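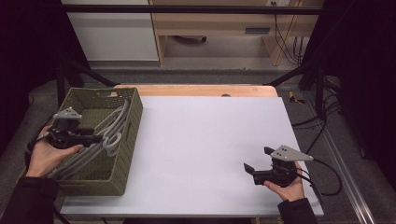
The most expensive bug at Skirkex this year lived in a single line of code, and it concerned what time it was.

Skirkex makes software that teaches robot arms to tidy up. The teaching is done by people, who hold a gripper in each hand and spend the day picking household goods off a table and putting them back down. Software watches through the grippers, works out where each one is in space, and boils the whole business down to a long column of numbers. A policy, the part that eventually drives the arm, is trained on the numbers. The people go home with sore thumbs.

In March the policy began to grab at air. It would glide up to an object with great confidence, close its fingers a little short, and carry nothing to its destination, where it set the nothing down with care. The team blamed the lighting. Then they blamed the network, then the learning rate, then each other. Two engineers stopped having lunch together.

The culprit was Kekus, the in-house tool that lines up the video with the motion track. Each gripper keeps its own clock, and Kekus had been trusting the left one. Over a long session the left clock drifted, so that by late afternoon the fingers in the data were closing 3 frames before the fingers in the video. The policy had learned, quite faithfully, to be early.

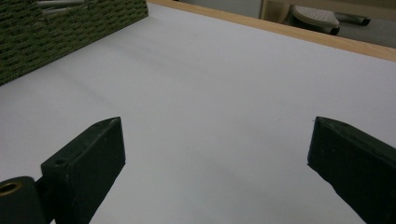 What makes this sort of thing hard to catch is how dull the raw footage is. Anyone scrubbing through it sees a white tabletop, then more white tabletop. A pair of open fingers looks the same whether its timestamp is right or wrong. The company had 1013 episodes on disk and a review screen that showed a green check mark next to nearly all of them. The check mark, on inspection, meant that the file existed.

So Kekus was rewritten. The new version ignores what the clocks say and looks for the moment the fingers shut, which shows up in both the video and the width reading, then slides one against the other until they agree. It took nine days to write and a good deal longer to name, and in the end they kept the old name.

Perception is the other half of the job, and it belongs to a package called Tanui. Tanui is very good at boxes. It is less good at anything thin, pale and full of gaps, and its opinion of a coat hanger changes from one frame to the next.

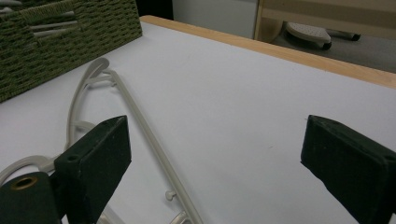
A pale plastic hanger on a white table, between the open fingers of a gripper.

The fix under test is called Traveo, a planner that puts off choosing a grasp until Tanui has given the same answer several frames running. With boxes it costs next to no time. With hangers the arm hovers for a while, like a man reading a menu in a language he claimed to speak. The engineers regard the hovering as progress, and they have started having lunch together again, though at separate ends of the table.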